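スレッド:ボーナスの賭け条件、ゲーム別反映率とRTPの関係を整理したい
板:スロット・カジノゲーム総合 > 数値・規約

1 名前:reel_kozo
Hotanoの入金ボーナスを使うかどうかで迷っている。規約の該当箇所を抜くと次のとおり。

賭け条件:ボーナス額の30倍
スロットの反映率:100%(除外リストあり)
テーブルゲームの反映率:10%
ボーナス消化中の最大ベット:1スピン5ドル
期限:付与から14日

除外リストにはJurmontの機種がいくつか入っている。残りの機種でRTP96%前後のものを回した場合、期待値の計算は「ボーナス額 − 賭け条件総額 × 控除率」でいいのか。100ドルのボーナスなら賭け条件総額は3,000ドル、控除率4%で損失見込みは120ドル。つまり受け取った時点でマイナス20ドルという理解になる。

2 名前:tantan_77
その式は途中で残高がゼロになるケースを無視している。破産した時点で消化は止まるので、実際の賭け総額の平均は3,000ドルより小さくなる。つまり損失見込みも120ドルより小さい。

3 名前:reel_kozo
>>2
破産した側は残高ゼロなのだから、損失が小さいというのは違和感がある。

4 名前:tantan_77
>>3
自分の入金が先に消費されるか、ボーナスと合算されるかで話が変わる。ボーナスだけで消化するなら、最悪でもボーナス分がゼロになるだけで、マイナスには行かない。マイナス20という数字は出ようがない。
入金分も消化に拘束される方式なら、元の残高に入金分を足して計算し直し。どちらの方式か、規約に書いてあるはず。

5 名前:名無しの検算係
>>1
まず反映率の定義を確認したほうがいい。反映率10%のテーブルゲームは、10ドル賭けて1ドル分しか消化されない。3,000ドルの条件なら実際の賭け額は3万ドルになる。控除率0.5%のブラックジャックでも損失見込みは150ドルで、スロットより重い。「控除率が低いからテーブルで消化」という助言を時々見るが、この反映率では成立しない。

6 名前:Pavlo_fan
Pavlovićのスロットはどうなの。同じ機種でもサイトごとに設定RTPが違うと聞いた。

7 名前:名無しの検算係
>>6
複数のRTP設定を用意しているメーカーは珍しくない。ゲーム内のヘルプ画面、最後のほうのページに実際の設定値が出る。レビューサイトに載っているのは大抵いちばん高い設定の値。
96%と94%では控除率が4%と6%なので、差は2ポイントではなく1.5倍と考えるべき。賭け条件3,000ドルなら120ドルと180ドル。

8 名前:reel_kozo
ヘルプを見てきた。Hotanoで候補にしていた機種は94.1%だった。レビューで見た数字は96.2%。
あと規約を読み直したら、消化は現金残高が先、ボーナス残高が後。現金で賭けた分も賭け条件にカウントされる。出金申請を途中で出すとボーナスは没収。

9 名前:tantan_77
>>8
その方式なら、現金残高のあるうちに大きく当たれば途中でやめてボーナスを捨てるという選択肢が残る。これも単純な式には入っていない。

10 名前:gakuya_ura
分散の話が出ていないので書いておく。
条件付きボーナスでは、高分散機種のほうが完走時の期待残高は大きくなりやすい。破産確率が上がるかわりに、生き残ったときの残高が大きい。低分散機種は賭け総額をほぼ確実に消化してしまうので、控除率がまともに効く。
手元で簡単なシミュレーションを組んだ。前提は、ボーナス残高100ドルのみ、1スピン1ドル、条件3,000ドル、RTP96%。試行は1,000回。配当分布は自作の簡略モデルで、実機の抽選テーブルではない。
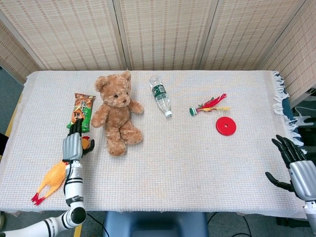 結果だけ言うと、高分散モデルでは試行の85%が完走前に残高ゼロになった。低分散モデルの破産率はそれより低いが、完走しても残高は初期値を下回ることが多かった。平均では高分散のほうが上だった。
ただし中央値で見ると高分散はゼロになる。平均を取るか中央値を取るかは使う人間の都合で、どちらが正しいという話ではない。

11 名前:名無しの検算係
>>10
試行数が足りない。高分散モデルの平均は上位の数回の当たりに引っ張られるので、1,000回では平均の信頼区間が広すぎて比較の根拠にならない。破産率のほうはその回数でもだいたい読める。平均値を比べるなら桁を増やして、標準誤差も併記してほしい。

12 名前:gakuya_ura
>>11
破産率が読めれば十分だと思っていた。平均の優劣は理論からも言える。期待損失は「控除率 × 実際の平均賭け総額」なので、早く破産する試行が多いほど平均賭け総額が減り、期待損失も減る。シミュレーションはその確認にすぎない。

13 名前:名無しの検算係
>>12
理論でそう言うのは構わない。だったら「平均では高分散のほうが上だった」を実験結果として書くべきではない。
それと最大出金額の上限が抜けている。ボーナス由来の勝ち分に上限がある場合、高分散の利点は上側で切られる。

14 名前:reel_kozo
>>13
Hotanoの入金ボーナスには最大出金額の記載なし。フリースピンのほうには上限がある。

15 名前:Pavlo_fan
最大ベット5ドルって、ボーナス購入機能も対象? 1スピン0.5ドルでもフィーチャー購入は50ドルとかになるけど。

16 名前:tantan_77
>>15
ほとんどのサイトで対象。購入額を1ベットと見なすので一発で規約違反になる。規約の文面に明記がないときはサポートに確認して、回答を保存しておくこと。
ダブルアップ機能も同じ扱いにしているところがある。

17 名前:rina_slot
Gakportのほうは賭け条件が「入金額+ボーナス額」の20倍です。30倍より緩く見えますが、100%マッチだとボーナス額基準で40倍になります。倍率だけ比べると間違えます。

18 名前:名無しの検算係
>>17
そのとおり。比較するときは必ず賭け条件の総額に直す。入金100ドル、ボーナス100ドルなら、Hotano方式は3,000ドル、Gakport方式は4,000ドル。

19 名前:reel_kozo
>>17
Gakportの除外リストはどの程度あるのか。

20 名前:rina_slot
>>19
機種名で数十。別に「反映率50%」の枠があって、RTPの高い旧作はだいたいそこに入っています。5月に改定されて、Jurmontのジャックポット系が50%枠から除外に移りました。改定前に受け取ったボーナスには旧規約が適用されるとサポートに言われましたが、規約本文にはその記載を見つけられませんでした。

21 名前:gakuya_ura
>>20
除外機種と反映率0%の機種は区別したほうがいい。反映率0%は消化が進まないだけ。除外(プレイ禁止)は回した時点で没収の対象になり得る。両者を同じ表に載せているサイトがあって紛らわしい。

22 名前:irina_m
横から失礼。Irina Munteanuです。以前この板に分散の指標について書いた者です。
>>10 と >>12 の議論について補足。「高分散ほど期待損失が小さい」は、ベット額を固定し、途中でやめず、上限がない場合に成り立ちやすい傾向であって、高分散という一語から自動的には出ません。効くのは、条件を消化し終える前に残高が尽きる確率の時間的な分布です。配当の大半が極端に低頻度の当たりに寄っている機種では、その当たりを除いた実質RTPがかなり低く、大半の試行は序盤で終わります。
メーカーの「ボラティリティ:高」という表示は社内の区分で、各社共通の尺度ではありません。Jurmontの「高」とPavlovićの「高」を同じ値としてモデルに入れるのは避けたほうがよいと思います。

23 名前:gakuya_ura
>>22
「傾向」で了解。配当分布は二種類しか置いていないので、一般化しすぎた。

24 名前:Pavlo_fan
素人質問で悪いけど、結局94.1%の機種で30倍は受け取る価値があるの?

25 名前:tantan_77
>>24
>>8 の方式なら現金が先に減るから、入金100ドルを賭け始める時点でその分の控除はどのみち払う。もともと3,000ドル分回すつもりがあるなら、ボーナスは純粋な上乗せ。普段は200ドル程度しか回さないなら、条件のせいで回す量が増えるだけ。

26 名前:名無しの検算係
>>25
前半には同意しない。「もともと回すつもり」でも出金の自由度が落ちる。途中で勝っても、出金するにはボーナスを捨てるしかない。最大ベットの制限もかかる。純粋な上乗せと呼ぶには制約が多い。

27 名前:tantan_77
>>26
捨てればいいだけで、捨てた場合は受け取らなかったのと同じ状態に戻る。現金先行方式なら自由度の損失は最大ベットと除外機種だけ。

28 名前:名無しの検算係
>>27
没収の範囲がボーナス額だけなのか、ボーナスを有効にした後の勝ち分も含むのか。後者なら同じ状態には戻らない。>>8 の引用からは読めない。

29 名前:reel_kozo
>>28
該当箇所の原文は「ボーナスおよびそれに関連する勝利金」。現金で賭けた分の勝ちが「関連する」に入るかどうかは書いていない。サポートに問い合わせた。

30 名前:rina_slot
期限も忘れずに。14日で3,000ドルだと1日あたり214ドル強、1スピン1ドルで毎日214回以上です。1スピン0.2ドルなら毎日1,000回を超えます。

31 名前:reel_kozo
サポートから返答。現金残高で賭けた分の勝利金は没収対象外、没収はボーナス残高とその勝利金のみ。フィーチャー購入は最大ベットの対象。チャットの記録は保存した。
94.1%の機種は候補から外して、ヘルプで96%以上を確認できた機種に絞る。

32 名前:名無しの検算係
>>31
その回答なら >>27 の前提は成り立つ。>>28 の懸念は取り下げる。最大ベットの件は残る。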